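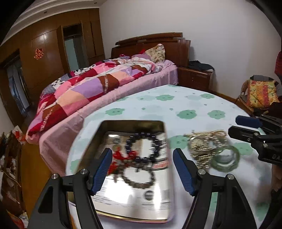
Flesturmont Stringband

Flesturmont Stringband is an old-time and folk group from the river town of Astside, and I've played mandolin in it long enough to be trusted with this entry.

Origins

We started as four people in the back of Pruler Books, which let us stay after closing as long as we put the chairs back. The name comes from the hill road we all lived on. Two more players joined the next December — a fiddler and a washboard player — and we've been six ever since.

Style

Mostly fiddle tunes and waltzes, plus a few songs with three-part singing when everyone's throat is up to it. I'd call it dance music, though plenty of folks just sit and eat pie! Our bass is tuned a little low, so we play a lot in G and D.

Performances

The band plays barn dances, library afternoons and the Astside street fair (we've missed it once, when the van died). Our biggest crowd was 997 by ticket count, at the Zaki Hall harvest dance on 16th November. The floor shook so hard that my music stand walked off the stage.

Recordings

There's one album, "Put the Chairs Back," taped over nearly three weekends in the bookstore. A second is half done — we keep arguing about the waltzes.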